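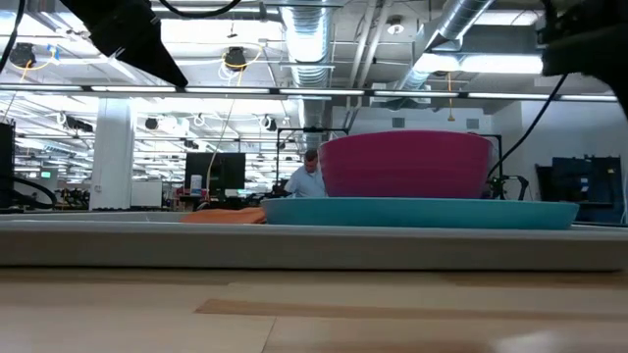
Figure 7. Magenta bowl on a turquoise plate, gray tray, light wooden table.

4.2 Dish color and portion size

Serving sizes were logged at two sites, Gadero and Cernness, 155 households in all. Each home kept a meal diary through December. Dish color was noted by the person serving, own words, no color chart. This gave us "pink," "hot pink" and "purplish" for what may well be one color; we merged them. Blue and teal kept apart.

Main result: bowl depth mattered, color mostly did not. Deep bowls got bigger servings of rice and stew at both sites. Plates under bowls made no diffrence we could find, though few homes used them on weekdays.

Of 2,000 diary entries, those with no dish named were dropped before the merge.

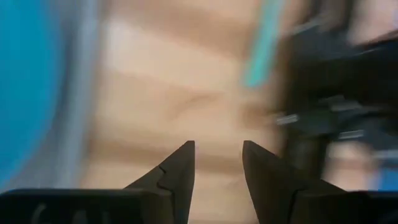 Second helpings are harder. Many diaries put them on the same line as the first, so the two can't be pulled apart. Fuseini Ayaaba recoded the Cernness set by hand and got the same direction, smaller effect. Gadero set not yet recoded. Shared dishes left out here, see Section 5 for how they they were handled.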